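Call for Participants: Try-Out Visitors for the Farley Robot Open Day 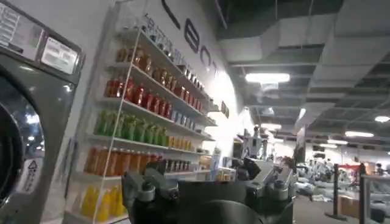
Page last changed: August, by M. Ashby

Gullia is opening its Farley demonstration hall to the public on a Saturday in August, from 10 a.m. to 4 p.m. We are looking for people who will come in as try-out visitors and work alongside our robots for part of the day.

The hall is set up around everyday jobs. There is a front-loading laundry machine, and there are long white shelves of drinks grouped by color. You will ask a robot to do a job in your own words, watch it work, and fill in a short form afterward. The staff at each station can stop the robot at any time, and so can you.

What you will do

– Arrive at 9:15 a.m. for a safety talk
– Spend two sessions of 40 minutes each at the laundry and drinks stations
– Answer questions from other visitors if you feel like it (this part is optional)
– Return your form and badge at the front desk before you leave

Who can apply

You must be 18 or older. You do not need any technical background, and we would like to hear from people who have never been near a robot. Wheelchair users are welcome and both stations can be reached without steps. Please tell us on the form if you need a seat during the sessions. Current employees of Gullia or Dernik cannot take part.

We have 278 places. Last year 1,655 people applied, so please apply only if you are sure you can come. Places are drawn by lot and everyone gets an answer by email, yes or no. People who do not get a place can still come in as regular visitors. The hall can take nearly 3,000 over the day and no ticket is needed.

Try-out visitors get lunch and a travel payment. We do not pay for hotel stays.

How to apply

Send your name, age and a phone number to the open day desk, with "Farley try-out" in the subject line. Rohani Simanjuntak runs the desk and can also take applications by phone on weekdays between 1 and 5 p.m.

Wear closed shoes. Long hair must be tied back and loose scarves left in the cloakroom.

Comments (3)

dpw_farley: Is there parking at the hall or do we use the lot by the station?

Open day desk: Station lot please – the one at the hall is for deliveries.

Nell K.: Did this last year. Bring a sweater, I was cold by noon. Lunch was good.

Recent items
Dernik joins the open day as partner
Notes from our visit to Guimarães
Night shift technician wanted, Farley

Contact | Copyright Gullia | Back to top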